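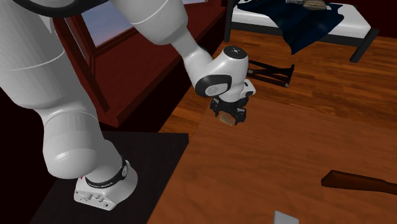 Neue Entgeltordnung der Stadtbücherei Mostitz ab Juni

Der Stadtrat hat in seiner jüngsten Sitzung die überarbeitete Benutzungs- und Entgeltordnung der Stadtbücherei Mostitz beschlossen. Sie tritt im Juni in Kraft und ersetzt die bisherige Fassung vollständig. Die wesentlichen Änderungen werden nachfolgend bekannt gegeben.

Jahresausweis und Ermäßigungen

Das Entgelt für den Jahresausweis Erwachsener beträgt künftig 8 Euro. Kinder und Jugendliche sowie Auszubildende sind von der Zahlung befreit. Empfängerinnen und Empfänger von Sozialleistungen erhalten den Ausweis gegen Vorlage eines gültigen Bescheids unentgeltlich. Bereits ausgestellte Ausweise behalten bis zum Ende ihrer Laufzeit Gültigkeit; ein Umtausch ist nicht erforderlich.

Leihfristen und Vormerkungen

Bücher und Hörbücher können wie bisher vier Wochen entliehen werden. Für Zeitschriften und Filme gilt eine Frist von zwei Wochen. Eine Verlängerung ist zweimal möglich, sofern keine Vormerkung vorliegt. Vorgemerkte Medien werden nach Eingang der Benachrichtigung sieben Öffnungstage bereitgehalten und danach an die nächste vormerkende Person weitergegeben. Die Benachrichtigung erfolgt per E-Mail, auf Wunsch auch postalisch gegen Erstattung des Portos.

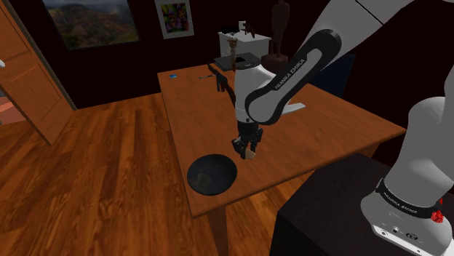 Bestand der Zweigstelle Gorkia

Die Zweigstelle Gorkia übernimmt 900 Bände aus dem Magazin der Hauptstelle, überwiegend Regionalgeschichte und Reisebeschreibungen. Weitere 83 Titel verbleiben als Präsenzbestand im Lesesaal und sind von der Ausleihe ausgenommen. Die Einarbeitung in den Katalog erfolgt schrittweise. Bis zu deren Abschluss wird gebeten, Anfragen zu einzelnen Titeln schriftlich an die Auskunft der Hauptstelle zu richten.

Öffnungszeiten und Rückgabe

Am Samstag schließt die Hauptstelle künftig um 14 Uhr. Die Rückgabeklappe am Seiteneingang steht auch außerhalb der Öffnungszeiten zur Verfügung. Spiele sowie Medien aus der Fernleihe sind weiterhin ausschließlich an der Theke abzugeben. Die Benutzungsordnung liegt in beiden Häusern zur Einsichtnahme aus.

0 Kommentare | 3-mal geteilt

Sie möchten unsere Mitteilungen regelmäßig erhalten? Newsletter abonnieren. Eine Abmeldung ist jederzeit möglich.

© Stadtbücherei Mostitz | Kontakt | Impressum | Nach oben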